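Plekano Arm Simulator, classroom license: review after one semester
By Milagros Arancibia

I coordinate the after-school robotics club in Ternano, and we used Plekano from August until December. Before this we had one real arm for 14 students, so most of them were watching and few of them were programming. I paid for the classroom license from the club budget. It costs 200 dollars per year and it covers all our computers.

Installation took one afternoon. The old laptops needed a driver which is not mentioned in the manual, and Fidel Escobar, our physics teacher, found it for us in the Bangash forum. After that, it ran without problems on almost all machines. The students write in Python, press Run, and look at the result from the wrist camera or from the room camera.

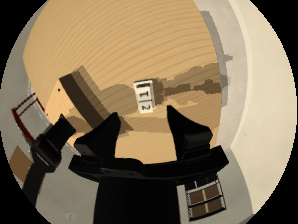 What I liked most is the wrist camera. It has strong distortion like a cheap wide lens, and the students must correct it before their numbers make sense. My first group did not believe me and lost two weeks. Valentina Garrido wrote a small calibration script in that time and the whole club uses it now.

The weak point is contact. When the fingers close on a small part, sometimes it slides in a way that I never saw with our real gripper. The friction setting goes from 0 to 1,000 and the manual does not explain the units. We finished with 700 after many tries. The room camera helps to understand these errors. With the gripper down near the table like this, and a small piece at the fingertips, you can judge the height of the wrist much better than from above. I would like to move this camera during a run, but you have to stop the program first.
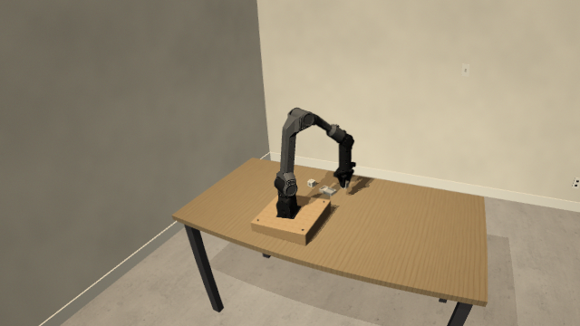 Support answers in English and Spanish, usually the next morning. They were polite about the friction question but they did not solve it.

For the Trullport regional contest we prepared completely in Plekano and changed to the real arm in the last month. We got 81 points, our best result until now. I would buy the license again for a club like ours. If you teach only one or two students and you have a real arm, I think you can wait for the next version.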